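Sidholm Releases Ilau 8, With Offline Account Recovery for Linux Systems

01/10/2025 — Sidholm today released Ilau 8, the new version of its system administration toolkit for Linux servers and workstations. The release adds offline account recovery, a rewritten disk check and support for encrypted home directories on all current long-term distributions.

Ilau runs from a USB drive or over the network. Administrators use it to repair machines that no longer start, that have lost their boot loader, or whose only administrator account is locked. In earlier versions, recovery meant opening a shell and mounting each file system by hand. Ilau 8 finds the installed systems on a machine, lists them by name and kernel version, and mounts the selected one with the correct options.

Every change made during a recovery session is written to a plain text log. The log can be saved to the drive or sent to a central server. Passwords and keys are never written to it.

"Most of the support requests we get come from people who have one machine down and no second computer nearby," the company said. "We wanted the whole job to be possible from the console, with the manual on the same drive."
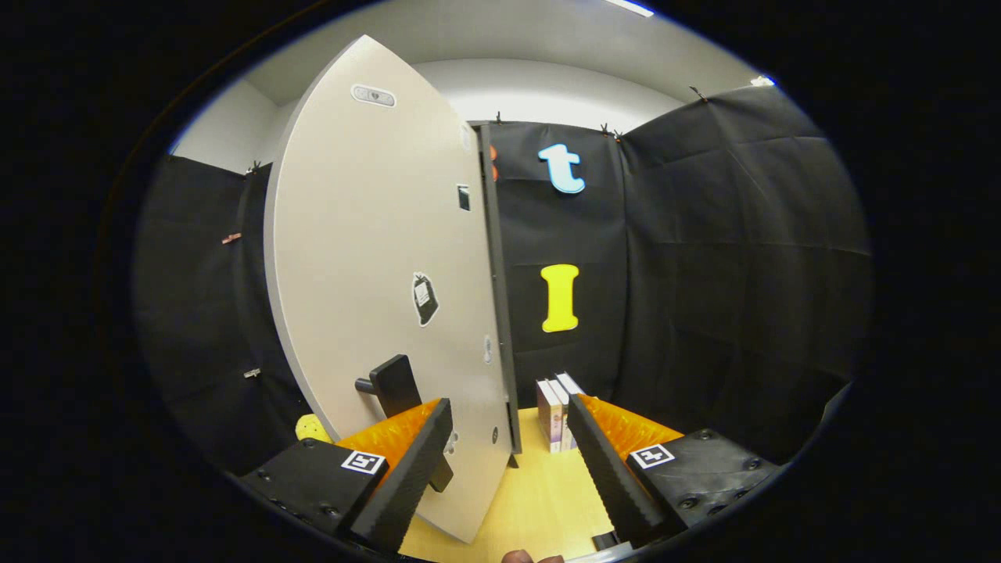 Product News

Ilau 8 was tested on 553 hardware configurations between August and the end of the year, including older machines that start only in legacy BIOS mode. The disk check now runs in read-only mode by default and asks before it repairs anything. On systems that use LVM, it can take a snapshot first if there is free space in the volume group.

The update also includes Hamdan, a command-line tool that until now was a separate download. Hamdan compares the configuration files in /etc with the versions shipped by the distribution and shows the differences. It can restore a single file or a full set. Existing Hamdan scripts will work without changes, with one exception — the --force option has been removed and replaced by --confirm.

The menus and manual are available in 11 languages. The network version can serve up to 500 clients from one host.

Availability

Ilau 8 is available now from the Sidholm download page. Customers with an active support plan can upgrade at no charge. Version 7 will receive security fixes until August. Packages for 32-bit systems are no longer built.

A hosted console for managing recovery drives, named Hidano, is in closed testing. Sidholm has not set a release date for it.

About Sidholm

Sidholm develops administration and recovery software for Linux. Its products are used by schools, hosting companies and small businesses.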